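Prerkex bench arm for PC strip-down: seven months on our line

We refurbish office computers at Grimport. Towers come in by the pallet, get opened, stripped, tested and either rebuilt or broken for parts. Last November we took one Prerkex bench arm on a trial, then bought it. I run the afternoon bench and I've used it most shifts since, so this review is about living with it. If you want the specification, the supplier has a sheet.

The arm costs more than a small van, so let me start with what it does well. It is good at the dull middle part of the job. Once the side panel is off and the tower is lying flat, it can work on drives, memory and processors in the models it has been taught. It grips small parts evenly and puts them down in the same spot each time. Before we had it, our fastest person could do a tower quicker, but not at four in the afternoon after a full day of it.

Teaching it a new case takes most of a morning. We had 855 towers of one model from a single council contract and it earned its keep on those. Of that lot, 789 went through without anyone having to step in. The rest were mostly bent brackets, missing clips or screws somebody had rounded off years ago. On mixed pallets it is much less use, and we still do those by hand.

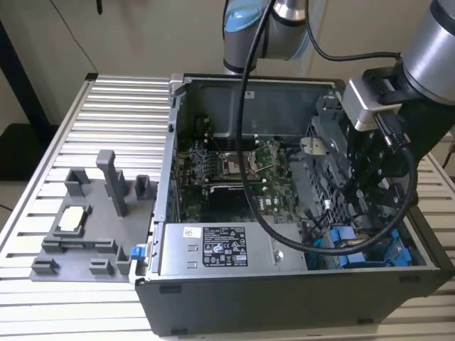
Cables are the weak point. Anything that can drape over the part you want has to be tucked away by a person first, and the arm's own cabling needs watching too when it is working deep in a case. We lost the better part of a week in January to a lead that kept snagging. The answer from Lorneseck, who supplied and fitted it, was a longer lead and two more ties. That fixed it, though I'd have expected them to know beforehand.

The fixtures are the other hidden cost. The arm wants parts in known places, and the holders that came in the box were not much good to us. We print our own now. One of the younger lads on the morning bench has got very handy at drawing them up, and he has had a pay rise on the strength of it.

As for the rest of us, there were five on strip-down and there are still five. Two now spend most of their time on testing and repair, which used to be the bottleneck. I was doubtful when management said no jobs would go, and I'd still like it in writing for next year. My wrists are better. The work is also quieter and a bit lonelier - you used to have someone across the bench to talk to, and now you are often looking after a machine and waiting for it to stop.

The training was two days and could have been four. Lorneseck's fitter was patient, but the manual assumes you have done this before. The error messages are short codes and you have to look them up. We taped a list of the common ones to the wall.

I also tried the Ateş arm at an open day. It was faster and had a nicer screen, but the gripper felt clumsy around memory clips and the service plan was 3,000 a year on top. For a firm our size that settled it.

Four out of five if you get large batches of the same machine. Two out of five if you don't. Ask for the longer lead when you order.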